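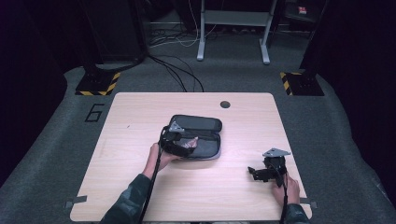
The Bullach Public Library has completed its annual review of the household lending collection. A summary of the findings follows in this thread.

Members borrowed 1,376 items this year, against 1,200 the year before. Sewing kits, cake pans and small hand tools remain the most requested.

The loan period stays at 18 days. One renewal is allowed, unless another member has placed a hold.

Late returns came to 328. Reminders will now go out by text message as well as by email – please confirm your phone number at the front desk.

Items that come in cases should be returned in the same case, with all parts inside. Staff will check the contents at the desk before closing the loan.

The Studumetti branch will begin lending from the collection in June. Holds may be picked up at either branch.

Replacement fees have not changed. The full schedule is posted at both branches and on the library's website.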